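The Forty from the Coat

The way the airline told it, Arif Goh had stolen from a sleeping man somewhere over the mountains, and he had done it in row 27 with the reading light on.

Arif had read the statement twice and he didn't believe it. He didn't entirely believe himself either, which was a bad way to start a morning.

"Dunari Air takes the safety of its guests seriously," the woman from the airport office said. She had a paper cup and a tablet and she read from the tablet.

"Nobody was unsafe," Arif said. "A man says he's missing forty dollars."

"From his coat."

"From a coat. There were 4 coats in that bin. One was mine."

She scrolled. The flight had left Clastdale late, and it had landed in Pavbridge later still, and by then the crew had already called ahead. Two officers had met him at the door. They'd been polite. One of them carried his bag, and Arif supposed that was so he couldn't get into it.

"You had two twenties in your shirt pocket," she said.

"People do."

"The passenger describes two twenties."

"I'd describe two twenties too, if I'd been told what was in the other guy's pocket." He watched her face for anything. "Did he say it before they searched me or after?"

She scrolled some more. It seemed to be a long document for forty dollars. Arif had the feeling that if he asked to see it, most of it would be about the airline.

"I don't have the order of events," she said.

"Who does?"

"That would be the crew."

"And where's the crew?"

The crew was on its way back to Clastdale.

They let him go a little after noon with a sheet of paper and a number to call. The number was for a company named Chege, which handled these matters on behalf of Dunari, and the man who picked up wanted to know if Arif would consider making the passenger whole as a gesture of goodwill.

"Would I be admitting it?"

"It's a gesture."

"Would it say that anywhere? The word gesture?"

The man said he'd have to look into that. Arif could hear him not writing it down.

He took the bus to his sister's place, ate standing up, and emptied his bag straight into the wash. He'd been wearing the same coat for two days, and he held it over the drum a while before he went through the pockets. He told himself it was habit. 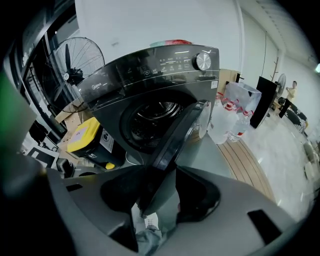 What the Lining Had

There was a hole in the left pocket. He'd known about the hole. He put two fingers through it and felt along the hem, and there was a boarding pass, a button, and something folded small.

It was two twenties.

He sat down on the floor with them. They could be his. He'd taken out cash in January and lost track of it, and it would be just like him to lose it into his own coat. Or the sleeping man had reached into the wrong coat in a dark bin and put his money away safe, in a stranger's pocket, and then woken up robbed.

Either one worked. He tried to like the second story less, seeing how well it suited him, and couldn't find the hole in that one.

His sister came in and looked at the bills in his hand.

"So you did take it," she said.

"I don't know," Arif said. "What time does that office close?"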